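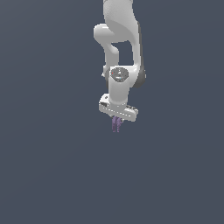
Sunday, late morning

Dye vat 3, madder on wool. Continuing from Iveta's notes on the Lestosico fleece.

Scoured the last of the skeins yesterday evening and left them in the sink overnight. Rinse water was still a bit yellow at 8, so they got one more rinse. pH strip on the final rinse read neutral.

Weighed out before wetting: 615 g of wool in total, six skeins, tied in figure eights with cotton. One of the ties had been pulled too tight on the last batch and left a white band, so these are looser. Alum at 12 percent of fiber weight, cream of tartar at 6. Dissolved both in a jug of hot water first and stirred until clear, then into the pot. Brought up to 80 C over an hour and held for another hour. Heat off, lid on, skeins left in to cool.

Madder: 600 g ground root from the Delton sack. Libor thinks the Delton root is weaker than what we had from Zoltent in the spring. I don't have a fair comparison because the Zoltent went onto a different yarn. Kept back a jar of each so we can run two small skeins side by side.

Soaked the root in a bag in cold water, poured off the first water (brown, goes in the tan jar for Nhi), then filled with tap water. Our water is hard enough that I left out the chalk this time.

Temperature log for the dye bath:
10:15 – 22 C, skeins in
10:45 – 38 C
11:20 – 51 C
11:50 – 60 C, burner down to lowest
12:30 – 64 C, too high, lid off
12:50 – 61 C
2:00 – 60 C, burner off

The 64 is annoying. The old recipe in the Ševčík book (Ludmila's copy, the one dated 1822 on the flyleaf) says "no hotter than the hand can bear for a moment," and I take that to be well under 60. Iveta's brightest red so far was held at 55 the whole way. Next run I will put the heat diffuser under the pot from the start.

Color at 2:00 on the test strand: brick red, leaning orange. Squeezed out and dried on the radiator it came out lighter, close to sample card 14 but a little duller. Leaving the skeins in the bath until tomorrow.

To do:
– order alum, the tub has about two batches left
– Zanele wants one skein for the iron dip, keep it damp
– new probe for the thermometer, this one drifts near the top of its range
– label the exhaust bath and keep it, should still give a coral on silk
– ask Ludmila if she minds us scanning the madder pages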